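The sweater problem
By Ariel Belmonte
June 11, 2021

The heavy sweaters come off the shelf at my house in April, and every year I mean to do it properly. Most years they go into a bin under the bed in whatever shape they were in on the last cold morning. By fall they have creases across the chest that take a week of wearing to drop out.

This spring I decided to find out what properly means. I talked to a shop owner, a retired knitting teacher and a man who runs a storage business in Conirbridge, and I folded every sweater in the house, some of them several times over. Most of what I had been doing was wrong, though less of it than I expected.

Start with hangers. The shop owner, whose store on the main street in Lund has sold knitwear for 17 years, will not put a chunky sweater on one. The weight of the yarn pulls down from the shoulders and the neck opens up. A thin merino can stand it for a few days. A cable knit cannot, and the damage shows first as two small bumps where the hanger ends sat. She steams them out for customers who bring sweaters back, but she told me the sleeves never quite match again.

So the sweater gets folded. There are a good many ways to do that, and people feel strongly about them. The one taught in stores uses a board. You lay the sweater face down, set the board in the middle just under the neck, bring in one side and its sleeve, then the other, then fold the bottom up over the board and slide it out. It makes a very even stack. It also makes a hard crease, and the shop owner admitted she only does it because customers unfold everything by noon anyway.

The knitting teacher, who lives outside Vemen and has made sweaters since she was a girl, folds for the yarn. Sleeves go in first, laid straight down the back and never crossed over each other, since crossing makes a lump in the middle of the stack. Then the sides come in a little, and then the body folds once. Only once, for anything thick. A second fold puts four or more layers on top of each other, and the ones at the bend get stretched.

"You want it to look like it's resting," she said.

She works on a bed. I had been using the kitchen table, which is flat and the right height and seemed like the sensible choice. But a smooth table lets the sweater slide when you pull on a sleeve, so you end up tugging it back into place, and all that tugging is what puts it out of shape. A bedspread holds on to the knit a little. It also gives you room to lay the arms all the way out. She smooths the cover down with one hand first, though not very carefully.

Before any of this, the sweater has to be clean. The storage man in Conirbridge was firm on this point and on very little else. Moths go for wool that has been worn, he said, and the spots they like best are the ones where something was spilled. He has seen a customer open a bag of ten good sweaters and find two of them full of holes and the rest untouched. He opened his business in 2000 with a rented garage and a row of metal shelves, and he still checks every piece under a lamp before it goes in a box. He turns the cuffs back and looks inside the neck. If he finds a hole, he ties a bit of thread by it so the owner can find it again.

I followed his advice and checked mine by a window. It took most of an afternoon. Anything with fuzz gets looked at twice, because fuzz hides things. A loose stitch and a fleck of lint look the same until you put a fingertip on them.

Washing was the part I had been avoiding. I used a basin of cool water and a wool soap, squeezed without wringing, and dried everything flat on towels. The thick ones took two days. The teacher says to wait another day after you think a sweater is ready, and to feel the inside of the ribbing, where the damp stays longest.

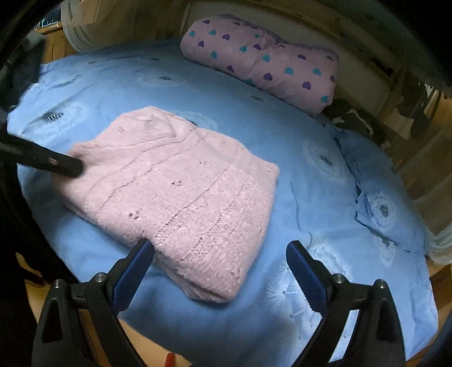
Cables are harder than plain knit. The columns want to fold along their own lines, and if your fold runs a little off from theirs, the whole sweater creeps into a slant. I have stopped fighting this. The teacher's view is that a rough rectangle is fine, and that a sweater folded loosely and a bit crooked will come out in the fall looking better than one pressed into a perfect square. She does tuck the top edge under with some care, because that is the edge that carries the fold.

Then there is the question of what to put them in. I bought a cotton storage bag from Janberg, the 29-dollar size, and it holds five heavy sweaters if they are not forced. The plastic bin I used before held more, but it had no air in it, and everything came out smelling like the bin. The storage man likes cardboard boxes lined with an old sheet. The shop owner likes an open shelf and says people should look at their sweaters more often.

Heaviest goes on the bottom. Anything with buttons gets turned so the buttons face down into its own folds - otherwise they press a row of dents into whatever is stacked on top. Cedar blocks can go in the corners, though they need a rub with sandpaper when the smell fades.

With practice I can fold a thick sweater in 30 seconds. The teacher takes longer than that and doesn't hurry. When I left her house she had a pile still waiting on the bed, and she had gone back to the first one to redo a sleeve.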